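Paper, Folds and Strength: Notes for Session 3
Introduction to Everyday Materials 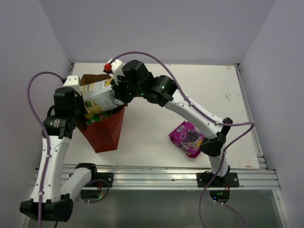
Fig. 1. A red-brown paper bag on a white tabletop.

Last session we finished with fibers, and I promised we would get to the fun part. Paper is one of my favorite materials in the whole course, and I hope by the end of this handout you'll be pulling apart your grocery bags to look at the seams!

Where the strength comes from

Paper is a mat of plant fibers, mostly cellulose, laid down from water and pressed and dried. As the water leaves, the fibers are drawn close enough together to bond to each other directly. Long fibers give you more places to bond, and so a sheet made from softwood (spruce, pine) usually tears less easily than one made from short hardwood fibers. The kraft process keeps those long fibers in good shape, and its name comes from the German word for strength.

Grain

On a paper machine the pulp lands on a moving screen, and many of the fibers line up with the direction of travel. We call this the machine direction. The other way is the cross direction. Try it with a sheet of newspaper: tear it one way and you get a long, clean strip, tear it the other way and the rip wanders all over the place. A sheet is stiffer along the grain, and it folds more neatly along the grain too. It also swells more across the grain when it takes up moisture — remember this for the homework.

Folds

A flat sheet is floppy. Put one crease down the middle and it can hold itself out over the edge of a desk. Why? Bending stiffness depends very strongly on depth. Double the thickness of a solid strip and it becomes eight times as stiff, and a fold gives you depth for almost no extra material. Corrugated board works the same way, with a wavy layer glued between two flat ones. Siwan Eynon gave a wonderful guest talk on this in May, and her slides are in the course folder under "Pletell."

The price is paid at the crease itself. Fibers on the outside of a fold are stretched and some of them break, so a crease that is worked back and forth gets weaker each time. Look at an old road map and you'll see the holes starting where two folds cross.

In-class activity

Work in groups of 3. Each group gets 12 sheets of copy paper and one roll of tape. Build a bridge across a 20 cm gap and load it with coins until it fails. Before you load it, write down where you think it will give way. Most bridges buckle on the top side first — the part being squeezed — and it's a real thrill to watch it start.

Homework

Cut 6 strips from one sheet, half along the grain and half across. Dampen one side of each and sketch how it curls. Bring the sketches with you, and read the chapter on wood before we meet.

Questions about the activity go to Thabiso Ndlovu, who has the spare tape and the coin trays.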